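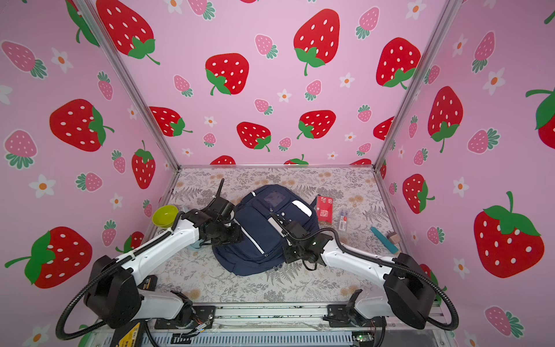 Backpack on the fern mat, both arms down, strawberries all round.

Posted Thursday by Makowska | Filed under: workshop evenings

I promised a few of you an update on the packing project, and I've put it off because I kept hoping to have something grander to report. I haven't, but I'm enjoying myself enormously, so you shall have it anyway.

The plan is still to teach the arms to pack a school bag by doing it myself, by remote control, over and over. You sit with a pair of handles, the arms copy what your hands do, and every go is saved for the training run. My total stands at 29 good ones (I threw out rather more than that in September, when I was still all elbows).

Zips are the misery. With my own fingers I never think about holding the cloth still with one hand while the other pulls, but with grippers you have to decide to do it - and then decide how hard. I've started taking the whole thing at half my natural speed and the recordings are much smoother for it. I also stop after 10 in a row now, as my wrists complain and the later ones get sloppy.

Next I want to move the bits and pieces about between goes, so that it doesn't simply learn where I like to put the bowl. If anyone at the Drundwood meet-up has a tip for floppy straps, do leave a comment. I'll bring biscuits.

7 comments | 1201 views

Recent posts
Wallpapering the cell
Nosia and the great cable tidy
A wet weekend in Piltuven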